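Odham water tariff consultation

The Odham water tariff consultation was a public consultation run by Odham Shire Council on a proposal to replace the flat residential water charge with a two-part tariff. It covered the township of Odham, the riverside locality of Rorkside and the rural connections on the Duangkaew main. The consultation is generally treated in local government literature as a case in tariff design for small water authorities, chiefly on account of the treatment of shared meters.

Background

Reticulated water in the shire is supplied from a single treatment plant upstream of Rorkside. Before the proposal, each rateable dwelling paid an annual water charge set by land value. Meters had been fitted at most connections, but readings were used only for leak detection and were not billed. The shire's engineering section, then headed by Margus Kivi, reported that the charge recovered operating costs but made no provision for replacement of the asbestos cement mains laid when the Rorkside subdivision was opened.

A first attempt at reform was withdrawn before public exhibition. The second was referred to the council's Infrastructure and Works Committee in March, with a recommendation that volumetric charging be introduced in stages.
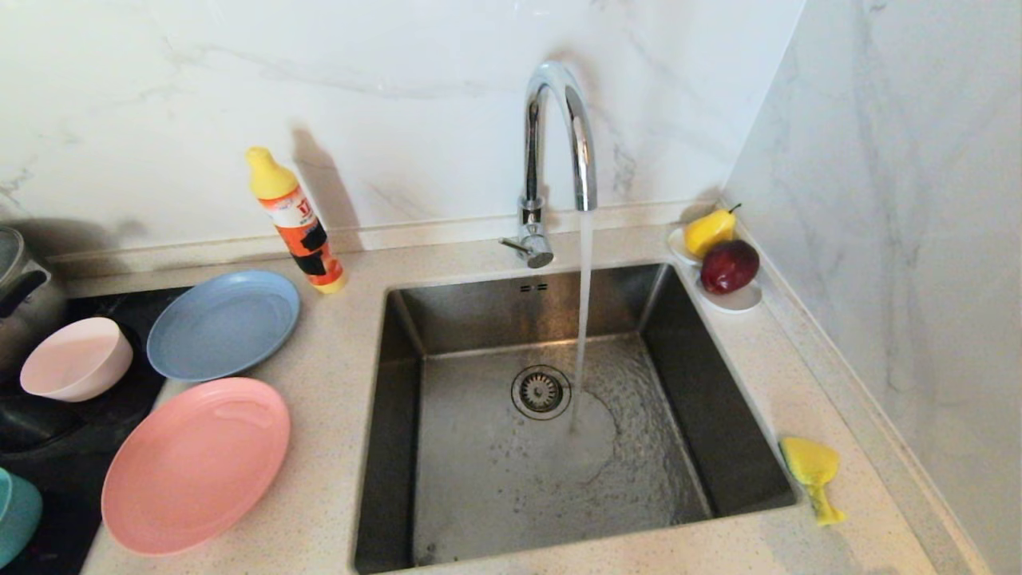
Kitchen tap running into an undermount stainless steel sink.

Proposal

The exhibited tariff had two components: a fixed service charge, payable on every connected property, and a usage charge applied to metered consumption. The usage charge had two steps. Consumption up to 200 kilolitres a year was to be billed at the lower rate, and all consumption above that threshold at the higher rate. Non-residential connections were to be billed at the higher rate throughout.

Transitional arrangements limited the increase in any residential bill during the first year. Concession card holders were to receive a rebate on the service charge only. Tenants were not directly liable under the proposal, as accounts remained in the name of the property owner, although the usage component could be passed on where a tenancy agreement allowed it.

Properties sharing a meter formed a separate class. The draft tariff allotted one lower-rate threshold to each meter and not to each dwelling. In Rorkside, where a number of older flats are supplied through a common meter, this would have placed most household consumption in the upper step.

Exhibition and submissions

The draft was exhibited at the shire offices and at the Rorkside library annexe. A notice was posted to roughly 4000 ratepayers with the quarterly rates instalment. Occupiers who were not ratepayers did not receive the notice, and this omission was raised in a large share of the submissions. The council subsequently arranged a drop-in session on a Saturday and extended the closing date.
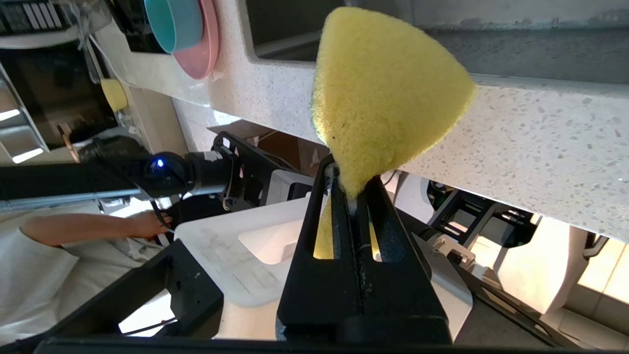 Yellow sponge held in a black gripper near a speckled benchtop.

The council received 300 written submissions. The submissions report grouped them under the following headings:

Threshold per meter in shared buildings
Notice to tenants and other occupiers
Effect on market gardens on the Duangkaew main
Accuracy and age of existing meters
Use of revenue for mains replacement

The Rorkside Residents' Association, represented by Dzintra Luik, supported volumetric charging in principle and opposed the per-meter threshold. Its submission proposed that the threshold be multiplied by the number of self-contained dwellings recorded on the valuation roll. The growers on the Duangkaew main sought a separate agricultural class. Council officers advised against this on the ground that raw water was already available to most of the affected holdings under licence.
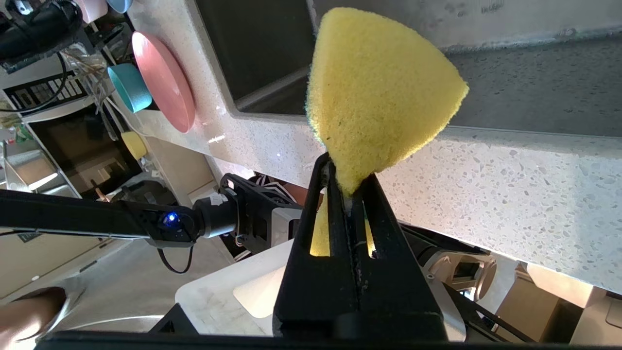
Vol. 7, p. 200

Amendment and adoption

The committee accepted the dwelling multiplier and rejected the agricultural class. A further amendment moved by Councillor Raimonds Koppel required usage revenue above operating cost to be held in a restricted mains renewal reserve. Koppel had earlier moved that the whole matter be deferred until after the council election; that motion lapsed for want of a seconder.

The amended tariff was adopted at the ordinary meeting in June. Meters failing a field accuracy test were to be replaced at the council's cost before the first usage bill was issued. Where replacement was delayed, consumption was to be deemed equal to the lower of the two previous annual readings.

Administration

Billing was contracted to Rukance, which had previously supplied the shire's rates software. Meter reading remained with council staff. Disputed accounts are reviewed in the first instance by the revenue coordinator, and a ratepayer may then request a meter test. The test fee is refunded if the meter is found to over-register beyond the permitted tolerance – under-registration does not give rise to a back-charge. 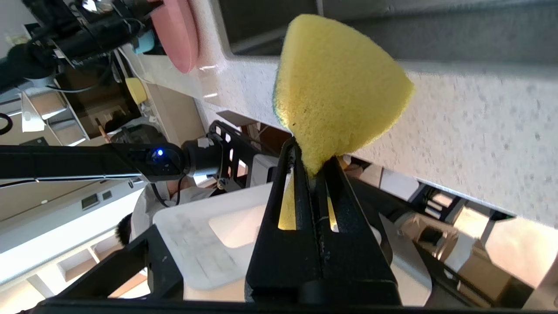
Tanvir Herath, Contributing Editor, Local Government

Assessment

Published commentary has concentrated on the dwelling multiplier. Arūnas Luik, writing on tariff structures in small shires, considered the multiplier administratively simple but noted its dependence on an up-to-date valuation roll, and observed that unapproved secondary dwellings fall outside it. The same paper criticised the exhibition notice as directed to owners when the practical burden of a usage charge may fall on occupiers.

The restricted reserve has been less discussed. Its terms permit expenditure on mains and valves but exclude the treatment plant, and pump station works are admitted only where they form part of a mains project.

See also

Inclining block tariff
Rorkside subdivision
Sub-metering
Valuation roll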